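# kudo

A tiny shell helper that remembers what you did to your files and lets you take it back. If you've ever typed `mv` a little too fast and then sat there staring at the prompt, this one's for you!

Kudo wraps the commands you already use (`mv`, `cp`, `rm`, `mkdir`, `chmod`) and writes each call to a plain text journal called Undo. When you want to go back, you ask for the last step, or the last 27 steps, and it replays them in reverse.

## Install

```
git clone <this repo> kudo
cd kudo
make install
```

Then add this line to your `.bashrc` or `.zshrc`:

```
eval "$(kudo init)"
```

Open a new terminal and you're set. Fish works too, but tab completion is still missing there (patches very welcome).

## Everyday use

```
kudo log # show recent entries
kudo back # undo the last one
kudo back 3 # undo the last three
kudo peek 3 # print what would happen, change nothing
```

I use `kudo peek` constantly. It prints the exact commands it would run, so you can copy just one of them if you don't want the rest.

Deleted files go to `~/.kudo/attic` until the journal entry expires. The default is 429 entries, which on my machine covers a couple of weeks of pretty messy work. Change it with `journal_max` in `~/.kudo/config`.
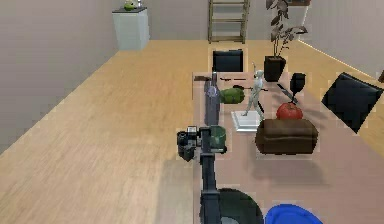 Setting `journal_max = 0` turns expiry off completely. The attic will keep growing if you do that, so run `kudo sweep` now and then. It lists the biggest items first and asks before it removes anything.

## Using it with Morkis

Morkis tasks run in a subshell, so the hooks don't load by themselves. Put `kudo: true` at the top of your task file and each task gets grouped as one journal entry. I love this part: one `kudo back` and a whole cleanup script is reversed, even if it touched dozens of folders.

The Dravora plugin does the same for remote sessions. It's newer and a bit rough, and it needs version 3 of the journal format (`kudo migrate` converts old ones in place).

## Known problems

- Hard links come back as separate files.
- Anything run with `sudo` is skipped.
- File names with newlines in them break `kudo log`, though `kudo back` handles them fine.

## Tests

```
make test
```

There are 82 tests and they finish before you can reach for your coffee. If you hit a bug, please attach the output of `kudo peek` and your config file. New test cases are just as nice to get as code!

## License

MIT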